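Satin or flat for a gray hallway?
Posted in Paint & Walls, Oct 10, 2023

I painted our upstairs hallway gray in July. Flat finish, because the man at the store in Bolutville said it hides everything. It does hide everything, apart from hands. We have two kids and a dog that leans. I've wiped the wall by the stairs so often it now has a shiny patch the shape of Ohio. I'm ready to redo it in satin, but my sister says satin will show every dent, and this is a house with dents. Up to 300 square feet of wall, no windows, one ceiling light. Which regret should I pick?
Grustance

Tomás Ní Mhurchú
Satin. Next!

Yaw Ametepe
Your sister is right, and so is Tomás, in his way. If you go satin, the work is all in the prep. Fill the dents, let the filler dry overnight, sand, then hold a flashlight flat against the wall and walk the length of it. You will find dents you never met. Fill those too. I did 11 feet of stairwell this way and it ate a weekend, plus 8 dollars in sandpaper and most of my goodwill toward the previous owners.

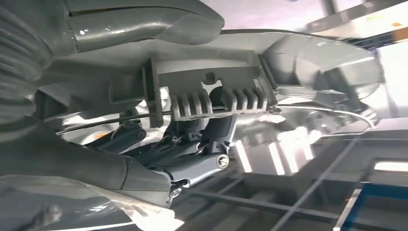 Sheen is mostly a question of where the light lands, and gray gives it away faster than white does. Look at the big curved gray piece at upper left: the surface is smooth, and you get white highlights along the lower edge. Your wall will do a small version of that wherever it bulges, and more so under a single ceiling light. Eggshell is the coward's choice and I have it in three rooms. It wipes down fine if you give it a few weeks to cure first.

Cendside
Can't you just move the dog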